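2 May 2019
Keir Semple

The toffee came. I had given up on it Monday-style, with a shrug, and then there it was on the step in a box big enough for a pair of boots. I paid $37 for the Trultamness Grand Sampler after reading far too many of the 700 reviews, and I want to get my own opinion down before theirs soaks in any further.

First, the box. Most of what I bought was crinkled paper. I pulled out handfuls of it, then a card thanking me for "choosing joy," then more paper, then a tin, and inside the tin a plastic tray that held the pieces well apart from each other. The page said the sampler serves a party. I'd like to meet the party. It would have to be people who have just come from the dentist.

There are six flavors. I tried four tonight and saved two, mostly out of irritation.

Plain butter. Good. I'll say it, it's good. It snaps and doesn't weld itself to my back teeth, and it tastes like butter and a little salt. If they sold a bag of this at a sane price I'd buy it and shut up.

Maple pecan. Sweet on sweet. I found pecan in the first piece and not in the second.

Smoked chili. The reviews go wild for this one. "Not for the faint of heart!" I am pretty faint of heart and I had two pieces standing up in the kitchen, waiting for something to happen. There's a bit of warmth at the end. It could be the chili or it could be that I'd been told to expect chili.

Orange. Tastes like the cleaner they used at my school.

What bothers me is how the reviews all sound alike. "These went so fast at my office!" Free candy always goes fast at an office. I have seen people in an office fight over stale breadsticks. "My clients rave!" Well, what else would a client say to the person who just handed them a present? I've never once told anyone their gift box was fine but a little one-note. And half of them mention the ribbon. I have nothing against ribbon, but I can't give it stars.

I sent Ellen a long message about all this, longer than toffee deserves, and asked whether she'd ever ordered from them.

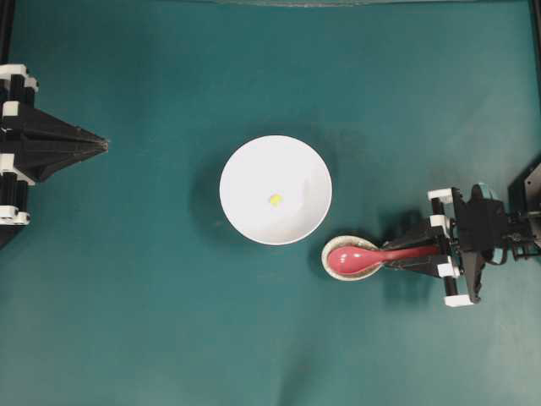
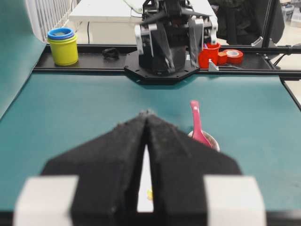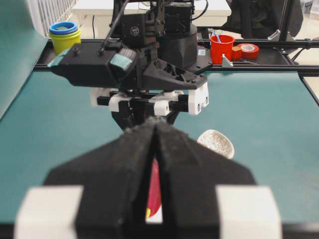

Ellen wrote back that I was being unfair, and that I always do this with anything that arrives by mail. She'd had the same sampler in January and thought the chili one was the best of the lot, but you have to let it sit on the tongue and not chew it like a horse. She also said the butter one is better cold and that nobody buys a gift tin to get value per ounce, they buy it so they don't have to wrap anything.

I'll give her the part about wrapping. I went back and tried the chili again, slowly, no chewing. It does get warmer. I'd call it a mild improvement and I'm not telling her until the weekend.

The cold thing I don't believe, but there are two squares of butter in the fridge now on a saucer, so we'll see.

For comparison I got out the last of the Oddsson toffee, the kind in the brown bag that I pick up when I'm over in Cosby. No tin, no card, no joy. The pieces are all different sizes and a good part of the bag is dust. I ate them side by side with a drink of water between. The Trultamness has a cleaner snap. The Oddsson has more of that nearly burnt taste, and I like that, and it stuck to a filling. On flavor alone I can't pick. On what I paid, I can pick very easily.

So would I order the sampler again? For me, no. For my aunt, who likes a tin and keeps buttons in them afterward, maybe, if they have a sale, and they seem to have one every time I look. That makes me wonder who pays full price. I did, I suppose.

Coffee and ginger are left for tomorrow. I have low hopes for the coffee. The ginger smells right, at least through the wrapper.

Last updated 9:41 p.m.

Recent entries
Fudge that was really frosting
A mustard gift set, and what I did with the third jar
Popcorn by mail: stale or just tired?
The Cosby bakery changed its rolls
3 hot cocoas, one of them drinkable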